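Guest Kitchen FAQ
Boreo House, run by Madov Rentals

Most of these questions reached us by text message, often around mealtimes. We've tidied up the spelling and left out the ones that were really complaints about the weather.

Is there a full oven?

No. There is a toaster oven, and it has been asked to do things its makers never dreamed of. It handles toast, small pizzas, baked potatoes, a tray of cookies and fish sticks in sensible numbers. It does not handle a turkey. Please stop bringing the turkey.

How do I know what will fit?

Bring your dish to the door before you fill it. Guests tend to do this the other way around, and then they own a lasagna with nowhere to go. Anything that touches the top or the back wall is too big, including anything that "only just" touches.

Why is the toaster oven on the table?

The counter was tried first. It sat under a shelf, and the shelf began to smell like a campfire. The round table gives it air on all sides and leaves you enough room for a cup of coffee, which is all most people want at that hour anyway.

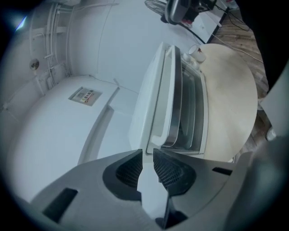 Jastent wrote in to ask whether the oven could be moved to the bedroom for a late snack, and whether it would matter much if the window stayed shut. It stays in the kitchen. So does the snack, if it has cheese on it.

Can I rest things on top of it while it's running?

Plates, no. Bread bags, absolutely no. A bread bag melts onto metal in less time than it takes to find the butter, and removing it is a hobby for a long winter. Turn the oven off, let it cool, and then still don't.

What temperature should I use?

Whatever the package says, minus a little. It is a small box and the food sits close to the heat, so things brown early. Check at the halfway point. If you smell it from the porch, you are past the halfway point.

My toast came out dark on one side. Is it broken?

It has a favorite side. Turn the tray around partway through and both of you will be happier.

The crumb tray: do I have to?

Yes, before you check out. It slides out from underneath. Shake it over the trash, wipe it, slide it back. Last December we emptied one that held what looked like several loaves.

Can I use foil?

On the tray, under the food, flat. Don't line the bottom of the oven with it, and keep loose corners away from the heating elements.

Does the handle get hot?

The handle stays manageable. The glass does not. Oven mitts hang by the sink, and the one with the scorched thumb is there as reading material.

Can I plug in the kettle at the same time?

You can, up to 4 seconds or so before the breaker goes. Run one, then the other. The breaker box is in the hall closet behind the ironing board, and the kitchen switch is labeled Vídalín for reasons that left with the last owner.

Who do I contact if something goes wrong?

Text the number on your booking. If there is smoke, unplug the oven, leave the door closed, and text after that.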